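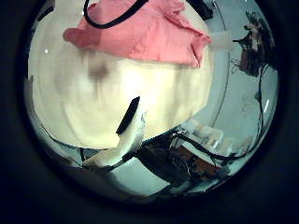

A crumpled pink cloth over a rounded, cream-white object.

Zollgate cloth scheme promises less kitchen roll, but sums are thin

A household scheme that wants people to swap paper towels for washable cloths is to be extended across Zollgate in September, although its backers have yet to publish figures showing that it saves anyone money.

Korletey, the firm behind the plan, says it has handed out 3000 cloths since the spring. Each household gets a pack of 9 in different colours, with a printed card suggesting which colour goes with which job. Pink is for wiping down smooth, pale surfaces, where the company says dust and smudges are most often missed.

The firm claims a typical home could use nearly 40 fewer rolls of kitchen paper a year. Asked how it had reached that number, a spokesman said it came from a questionnaire filled in by 49 households. They had all volunteered, and none was asked to keep receipts. The cost of hot washes was left out.

Somkiat Srithong, who runs a cleaning supplies shop in Ralitz and has sold cloths for years, was not impressed. "A cloth is a cloth," he said. "You can wipe a shelf with an old vest. I'd like to know what happens when they've all gone grey and you can't tell the pink one from the white one."

He also questioned the colour card. Customers who buy coloured sets from him tend to use whichever one is nearest, he said, and leave it on top of whatever they have just wiped.

Korletey said the card was "guidance" and that the dyes had been tested, but did not say for how many washes. A fuller report is promised before the end of the scheme, with no date given.

Packs will be free at first and can be picked up from the Gusto café between 10am and 4pm. Replacement cloths will be charged for, at a price not yet announced. Residents who signed up in the spring have been told they will have to pay for theirs too, a point missing from the original leaflet. Korletey said the leaflet was being reprinted.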